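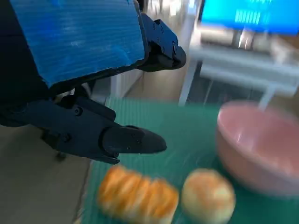 Crumbs in a ribbed table mat, how do I get them out without wrecking it, and is it ok to put bread right on it? We have one of those long mats with the fine lines in it covering the whole table in our shared workroom, and it's also where food ends up. Typical spread is what you see, rolls straight on the green mat and the pink bowl next to them. The striped ones are the worst, the crust sheds if you look at it wrong. The flakes go down in the lines and stay there. Wiping makes it worse. A damp cloth turns the fine stuff to paste and then it dries in the grooves and I'm there with a toothpick at 5 pm like an idiot.

What I've tried so far. Dry cloth, useless. Damp cloth, see above. Vacuum with the brush head, sort of worked but the mat lifts up and sticks to the nozzle and flaps around. Shaking it out, works great, except it's a big mat and there's always stuff on the table that has to come off first, and then you have crumbs on the floor and somebody has to do the floor. Tape, the wide kind. Picks up the top layer only. Also got kind of expensive. 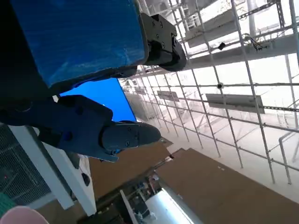
Don't know what the mat is made of. No label, no tag, it was there when I started. Bit rubbery. Doesn't soak up water as far as I can tell but it does hold smell, we had an onion thing on it in November and it was onion for days. So I don't want to pour some strong cleaner on it and then set bread on that. That's really my second question I guess. Is it fine to have a roll lying directly on a mat like this if it gets cleaned, or should I just get a board and be done. People aren't going to use plates, I've tried. I put out a stack of plates and they sat there.

Third thing, less important. The rolls go hard by the afternoon. Left out from morning, open air, dry room. Softer ones turn to cardboard, the crusty ones go leathery which is almost worse. Is there a way to bring them back with just a toaster oven? No real kitchen here. Sink is down the hall.

Not looking to buy much. Thanks, sorry for the long post, typing this fast before a meeting.

olloparsnip

Get a board.

OK longer version. Textured mats and crusty bread do not go together, I fought this for 2 years with a place mat that had a weave pattern and I lost. Put anything flat and smooth between the bread and the mat. Cutting board, tray, a sheet of parchment if you're cheap. Crumbs land on the board, you tip the board over the trash, done. A tray with a lip is better then a board bc the crumbs can't roll off the side. Mine is a Plalten, the plain one, goes in the dishwasher, has had 500 washes easy and it's fine.

On plates, people don't take plates because they're in a stack off to one side. Put the food on the plate already. One roll per plate, or all of them on one large plate, whatever. They'll take it from wherever it's sitting. They are not going to transfer it.

For what's already stuck in the grooves. Let it dry ALL the way first. Overnight. Wet crumbs smear, dry crumbs pop out. Then a dry stiff brush, nail brush or a clean dish brush you don't use for anything else, and go along the lines, same direction, never across. If you go across you pack them in deeper. Work from the middle to the edge and hold a dustpan or a piece of cardboard under the edge.

Can't help with the stale rolls, I eat them stale.

lintroller_deb

Gebremedhin Ambaye

I ran a small bakery counter for some years so most of this is habit. Writing on my break so forgive the shorthand.

Mat first. Brushing along the lines is right, agree with the post above. After brushing, wash. People skip the wash because it looks clean. It isn't, butter and oil from the crust are down there and that is your onion smell also, fat holds smell. Warm water, small squirt of dish soap, soft brush, again along the lines. Then rinse it with a cloth you keep wringing out in clean water. Two times, three if it still feels slick. Then dry with a towel and leave it flat, or hang it over a rail if there is one free. Do not roll it up damp. It will smell worse than onion, believe me.

If you can't carry it down to the sink, do it on the table in strips. Clear one end, wash that end, dry it, slide things over, do the next. Slow but nothing has to leave the table. Put a towel under the edge or the water runs off onto the floor.

Vacuum: your problem is the suction, not the vacuum. Most have a little slider or a hole on the handle you can open to weaken it. Open that all the way. I have an old Fakir and on full it will pick up a bath mat. With the vent open it only takes the crumbs. Hold the mat down with your forearm behind the nozzle and move away from the arm. Brush head off, narrow nozzle on, for grooves.
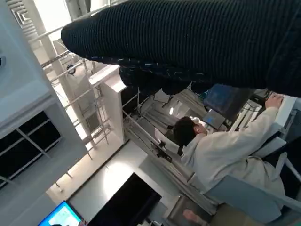

No bleach. No vinegar on rubbery things either, people will tell you vinegar for everything. Maybe it's fine once. Keep doing it and I have seen it go dull and a bit tacky, and a tacky mat holds on to every crumb. Baking soda for smell is OK, sprinkle, leave it while you have lunch, then brush and wipe. But then you have powder in your lines instead of crumbs so be patient with the brush.

Now bread on the mat. You don't know what it's made of and there is no label. So no, I would not put bread directly on it as a regular thing. Probably nobody has gotten sick. But it's not sold to you as a food surface as far as you know, things get set on it, sleeves and elbows, whatever. A roll with a hard crust for ten minutes, I wouldn't lose sleep. Cut side down, butter, cheese, anything warm, no. Warm bread especially, it sweats underneath and you get a soft bottom plus whatever was on the mat. Use a board or a clean dish towel. Dish towel is what I would do in your room honestly, it folds over the top too and that helps with your third question.

Third question. Rolls dry out from the air and they also go stale from inside, two different things but you don't care, you want them to be good at 3. So:

Cover them. Dish towel over the top if they get eaten the same morning. Paper bag, folded shut, if you want the crust to stay crusty to lunch. Plastic bag if they're soft rolls and you don't mind a soft crust. Do not put them in the fridge, they go stale faster in there. Freezer is fine if you buy too many.

A bowl helps more than you think. Turn a deep one upside down over a couple of rolls. Small space, less air moving. Looks silly, works.

Bring back a hard roll: toaster oven at 400. Wet your hand under the tap, rub it over the crust, or a quick pass with a spray bottle. Crust should be damp, not dripping. Directly on the rack, few minutes, until the outside is dry and crackly again and it gives when you squeeze it (careful). If it's a soft roll wrap it in foil, same damp hand, a bit lower heat and a bit longer. Eat it right then. A refreshed roll goes hard again fast and it will not come back a second time, at that point it's croutons.

Striped ones and scored ones shed more because there are more edges. Pull them apart with your hands over the plate, don't saw with a knife. Or if you must cut, a real bread knife, long strokes, on the board. Table knives just crush the crust and that's where half your mess comes from.

Buy fewer at a time also. Sounds obvious. I used to watch offices buy a full bag and throw out half.

Quick one, I have a Plisisport exercise mat, the foamy kind, no idea if yours is similar. My kid eats crackers on it. What works for me is one of those rubber pet hair brushes, the squeegee type. Drags the crumbs right up in a line. Few bucks. Don't use it on the dog after, or do, up to you.

Also +1 to tray. I wouldnt eat off the mat but I'm picky.

tam_in_the_annex

olloparsnip

Thanks everybody. Did the dry brush along the lines this morning, after leaving it overnight, and wow. The amount that came out. I was going across the whole time, of course I was. There's a patch near one end that's still gunky, I'm guessing butter, so soap and water in strips is next when I can get the table half clear.

Going with a tray for now. Found an old one in the cabinet, it's ugly but it has a lip. Put the rolls right on it and people just took them off it like it was always there, so Deb was right about that.

Did the wet hand thing with one roll out of yesterday's bag. Came out good. I left it in too long the first time and the end got pretty dark, second one I stood there and watched. What I'd like to know is if you can do two or three at once in a small toaster oven or if they steam each other, didn't have room to test it.

Gebremedhin Ambaye

Three is fine if they don't touch. Leave a finger between them and don't wet them as much. If they touch, the sides stay soft. Flip once.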